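3.2. Le couchage et ce qu'on en dit

Lorsque nous avons commencé, Yatziri Palacios et moi, à lire les carnets de séjour déposés par les petites pensions de Renmont, nous pensions y trouver surtout des remarques sur les repas et le paysage. Or le lit revient presque à chaque page, et avec lui tout un vocabulaire du blanc, de l'épais, du rêche et du moelleux, que les hôtes manient avec un plaisir évident (et, il faut bien l'avouer, contagieux pour qui dépouille des carnets tout l'hiver). Sur les 43 carnets retenus, le mot « éponge » désigne tantôt la serviette, tantôt ce que l'on étend sur le matelas.

Figure 4. Lit recouvert d'un textile blanc épais, base en bois clair.

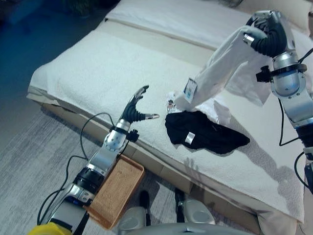

3.3. Le vêtement posé

Valtteri Toivonen a proposé, dans son étude des auberges de Huvska, de distinguer le vêtement rangé du vêtement posé. Nous reprenons volontiers cette distinction, en l'assouplissant un peu. Le vêtement posé attend quelque chose : une promenade, une lessive, une décision. Un tee-shirt blanc à petit motif de dessin animé et un vêtement noir froissé, étiquette d'entretien apparente, suffisent à transformer un couvre-lit en surface de travail domestique, et c'est bien ainsi que nos scripteurs en parlent, souvent avec une tendresse inattendue.
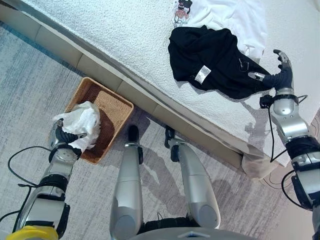 Zerkodberg, novembre

« Nous avons encore tout étalé sur le lit avant le dîner. Maman dit que l'armoire est faite pour cela, mais l'armoire est au fond du couloir et le lit est là, si commode, et l'on bavarde mieux assis au milieu des chandails. »

Cet extrait, que nous aimons beaucoup, appelle une remarque de méthode. Le scripteur ne décrit pas un désordre, il raconte une habitude, et nous avons donc codé le passage sous « sociabilité » et non sous « rangement ». Dans 16 carnets, la corbeille joue un rôle voisin : on y met le linge sombre à part, on l'oublie, on y revient le lendemain. La vannerie tressée, avec son étoffe gris foncé qui retombe à l'intérieur, appartient pleinement à ce petit mobilier de passage dont les inventaires hôteliers ne disent presque rien.

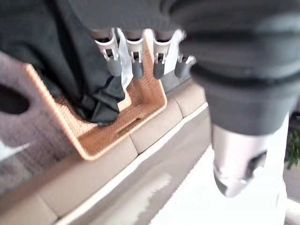

Haldane, 13 septembre 2025

« La corbeille déborde et personne ne s'en plaint. Il pleut, nous lisons, le linge attendra demain. »

Nous avons classé ces lignes, après une longue discussion, parmi les mentions du repos. Les carnets de Haldane feront l'objet d'un dépouillement séparé, leur format étant trop différent de celui de Renmont pour une comparaison directe.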